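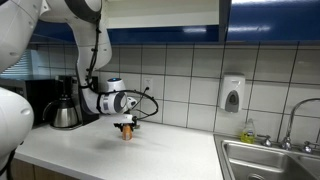 I spent this week making the equipment plan for our next year, and I want to write down what I learned. We are a small team with one arm and one kitchen. The plan must be finished by December. Thread, 7 posts.

1/ First, the arm was never the hard part of the budget. The hard part is everything that is fixed to it or standing near it. In our first plan, two years ago, I wrote one line for the arm and one line called "other". The line "other" was empty before summer.

2/ Grippers. We now budget for one spare gripper and 5 sets of fingers per arm. Last year we had no spare, and when the gripper failed we waited 17 days for the new one from Damgaard. All that time we still paid rent for the kitchen. 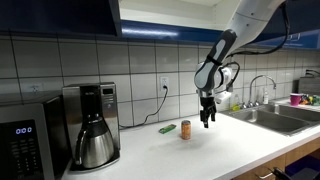

Halvard Backlund replied that fingers should not be in the equipment plan at all, they belong with tape and gloves. I understand the argument. But our finance office accepts small purchases only under a certain sum, and a full set goes over it. So for us it is equipment. Ask your finance office before you decide the category!

3/ Cables. Please put cables in the plan as a separate line, with clips and straps. A cable bends each time the arm bends, and it becomes tired. I put 2,000 for cables and mounts for the whole year. My colleague thought it was too much, and by March she asked me if there was more.

4/ Small things to pick up. They are cheap, but somebody must buy them again and again, and the receipts take more time than the shopping. We made one account at the store and one person goes there on Thursday.

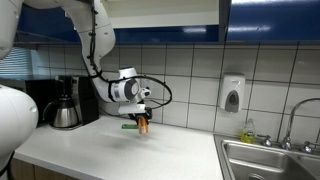
Shewit Negussie asks if it would be cheaper to lease the arm and buy only the gripper. I made this calculation for Kindelley, where we have the second site. Leasing was better for the first year and worse from the second. Also, read who pays for transport when the arm needs repair — in our offer it was us.

5/ The room. I forgot the room in two plans. A working kitchen has a sink, outlets and counters at a normal height, and you will pay for all of it, also in the weeks when the arm does nothing. Count the outlets before you sign.

6/ Spare camera for the wrist. I moved it from "nice to have" to "must have" this year. It costs less than one lost day. 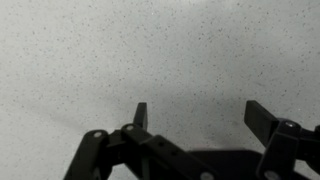
Gripper open over the speckled surface, wrist camera view.

7/ What I still don't know is service. Plirkdale offers a yearly contract and Sturnarwood charges per visit. We had 5 visits last year, so the two prices come out almost the same. If you have used one of them, please write to me how long you waited for the technician. I will send the plan on Thursday and can still change this line.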